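그릇/식기 게시판
제목: 연두색 그릇 하나에 이 가격이 맞나요 (다르코 면기)

글쓴이: 반찬통뚜껑
조회 308

우메드몬트에서 그릇 보다가 Darko라는 데서 나온 연두색 도자기 볼을 하나 들였습니다. 판매글에는 "청자의 깊이를 담은 수작업 유약"이라고 쓰여 있었고요. 저는 이런 문구 나오면 일단 의심부터 하는 사람입니다. 청자라는 말 붙여서 값 올린 그릇을 한두 번 본 게 아니라서요.

받아서 사흘 써봤는데 아직도 잘 모르겠습니다. 색은 마음에 들어요. 그건 인정합니다. 근데 제가 마음에 드는 거랑 이게 그 돈 값을 하는 거랑은 별개 문제잖아요. 안쪽은 가운데로 갈수록 색이 옅어지는데, 판매자 말로는 유약이 자연스럽게 흘러서 생긴 농담이랍니다. 남편은 그냥 얇게 발린 거 아니냐고 하네요. 둘 중 누가 맞는지 아시는 분?

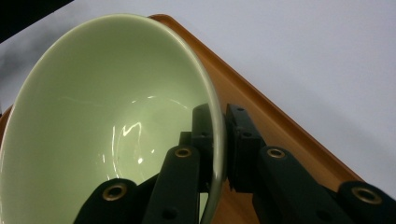 다르코 연두색 볼. 밑에 깔린 건 원래 쓰던 쟁반입니다.

하나 더 걸리는 건 광택입니다. 상품 사진에서는 무광에 가까워 보였는데 실물은 불빛이 그대로 비칩니다. 식탁에 올려놓으면 안쪽에 하얗게 번쩍번쩍해요. 저는 은은한 걸 기대했거든요. 반품 기한이 아직 남아서 여쭤봅니다. 쓰시는 분들 계시면 긁힘이 어떤지도 좀 알려주세요. 숟가락 자국 잘 남나요?

댓글

뚝배기세대
가운데가 밝고 가장자리로 갈수록 진해지는 건 유약 두께 때문일 수도 있고 굽는 온도 때문일 수도 있습니다. 사진만 보고 수작업이다 공장이다 판단하는 사람 있으면 저는 안 믿습니다. 굽 사진은 없나요? 바닥을 봐야 뭐라도 말을 하죠.

반찬통뚜껑 (글쓴이)
굽은 저녁에 찍어볼게요. 굽에 이름 같은 게 찍혀 있긴 한데 흐릿해서 읽기가 어렵습니다.

유월엔국수
저는 예뻐 보이는데요? 너무 깐깐하게 보시는 거 아닌가요. 그릇은 밥 담아서 맛있어 보이면 끝이라고 생각합니다. 저 색에 흰죽이나 콩국수 담으면 진짜 예쁘겠다 싶어요. 주황빛 도는 쟁반이랑도 잘 어울리고요.

설거지는내일
윗분 말씀도 맞는데 글쓴이가 물어본 건 예쁘냐가 아니라 값이잖아요. 예쁜 그릇은 시장 가도 많습니다. "청자의 깊이" 이런 말에 돈을 더 냈으면 그 깊이가 어디 있는지 물어볼 권리는 있죠.

Obed Antwi
도자기 공방 다닌 지 2년 된 사람입니다. 한국말로 길게 쓰는 게 서툴러서 짧게 씁니다. 청자색은 유약에 철이 조금 들어가고 가마에 산소가 부족할 때 나오는 게 전통 방식입니다. 그런데 지금은 안료로 비슷한 색을 쉽게 냅니다. 사진으로는 둘을 구별 못 합니다. 저도 못 하고 제 선생님도 못 합니다. 판매자한테 환원 소성인지 물어보세요. 대답이 애매하면 저는 안료라고 생각하고 값을 다시 보겠습니다.

반찬통뚜껑 (글쓴이)
오 이런 답변을 기다렸어요. 환원 소성 메모했습니다. 문의 넣어보겠습니다.

뚝배기세대
안료라고 나쁜 그릇은 아니에요. 그건 짚고 넘어가야죠. 매일 쓰는 그릇은 오히려 색이 일정한 쪽이 나중에 추가로 살 때 편합니다. 저는 손맛 난다는 공기를 세트로 맞췄다가 하나 깨먹고 같은 색을 못 구해서 지금도 짝짝이로 씁니다.

Obed Antwi
네, 나쁜 그릇 아닙니다. 나쁜 설명입니다.

덴게이트주민
Derngate 매장에서 같은 시리즈로 보이는 걸 만져봤습니다. 테두리가 얇아서 입 대고 국물 마시기는 좋겠더라고요. 대신 얇은 만큼 이 나갈까 걱정돼서 안 샀습니다. 우리 집은 애들이 설거지통에 그릇을 던지다시피 넣습니다. 광택은 매장 조명에서도 꽤 있었어요. 상품 사진이 무광처럼 나온 건 보정 아닐까 싶네요.

유월엔국수
얇은 그릇이 다 잘 깨지는 건 아니에요. 제가 쓰는 Fevlow 대접도 얇은데 식기세척기에 막 돌려도 멀쩡합니다. 벌써 여러 해 썼어요.

설거지는내일
페블로는 재질이 다르지 않나요? 저는 페블로 접시 이 나간 거 갖고 있는데요. 집집마다 다르니까 한 집 얘기로 괜찮다고 하긴 좀 그래요.

유월엔국수
그럼 한 집 얘기로 안 괜찮다고 하는 것도 좀 그렇죠 ㅎㅎ

설거지는내일
그건 그러네요. 인정.

밥은현미
긁힘 질문에 답이 없어서 씁니다. 유광 그릇에 생기는 회색 줄은 대부분 긁힌 게 아니라 숟가락 쇠가 묻은 겁니다. 베이킹소다를 물에 개서 문지르면 웬만큼 지워져요. 철수세미는 쓰지 마시고요. 오히려 무광이 자국이 더 잘 남고 김치 국물도 더 신경 쓰입니다. 저라면 광 나는 건 단점으로 안 칩니다.

반찬통뚜껑 (글쓴이)
무광이 더 관리가 힘들다는 건 몰랐네요. 근데 저는 상품 사진이랑 다르다는 게 기분이 나쁜 거라서... 관리가 편하다고 해서 사진이 달랐던 게 없어지진 않잖아요.

밥은현미
그건 판매처에 따질 일이고 그릇 탓은 아니라고 봅니다.

뚝배기세대
저는 글쓴이 편. 사진 보고 사는 물건은 사진이 곧 설명서예요. 유광이면 유광이라고 썼어야죠.

체크무늬앞치마
지나가다 씁니다. 용량은 얼마나 되나요? 상세 페이지에 지름만 있고 용량이 없어서 못 사고 있어요. 라면 한 개 들어가나요?

반찬통뚜껑 (글쓴이)
끓여서 부어봤는데 들어가긴 합니다. 국물까지 다 부으면 들고 가기 조마조마해요. 쟁반에 받쳐서 옮겼습니다. 비빔면은 넉넉하고요.

체크무늬앞치마
감사합니다. 그럼 저는 국물용으로는 패스해야겠네요. 이 값이면 라면은 편하게 담겨야죠.

유월엔국수
라면 담으려고 사는 그릇은 아닌 것 같은데...

체크무늬앞치마
면기라고 팔던데요?

반찬통뚜껑 (글쓴이)
중간 보고입니다. 판매처에서 답이 왔어요. 환원 소성이냐고 물었더니 "전통의 색감을 현대적으로 재해석한 제품입니다"라고 왔습니다. 예, 아니오가 없어요. 무광 사진 건은 "모니터 환경에 따라 차이가 있을 수 있다"고 하고요. 모니터가 광택까지 바꾸는 줄은 몰랐습니다.

설거지는내일
ㅋㅋㅋ 재해석

Obed Antwi
애매한 대답입니다. 저는 안료라고 생각합니다. 증명은 못 합니다.

덴게이트주민
반품하시게요? 매장에서는 가끔 할인하니까 색이 마음에 드시면 반품하고 기다려보는 것도 방법이에요. 7월에 한 번 하는 걸 봤습니다.

뚝배기세대
할인할 때까지 기다리면 꼭 그 색만 없더라고요. 그리고 반품 배송비도 계산해 보세요. 도자기는 포장 다시 하는 것도 일입니다. 받을 때 들어 있던 완충재 버리셨으면 더 귀찮아져요.

반찬통뚜껑 (글쓴이)
완충재는 아직 있습니다. 남편은 그냥 쓰자는 쪽이에요. 아침에 거기다 요거트 먹더니 정이 들었나 봅니다. 저는 여전히 납득은 안 되는데 손이 자꾸 가긴 해요. 굽 사진은 찍었는데 흔들려서 내일 낮에 다시 찍어 올리겠습니다.

밥은현미
굽 찍으실 때 창가에서 찍으세요. 형광등 밑에서는 글자가 번들거려서 안 보여요.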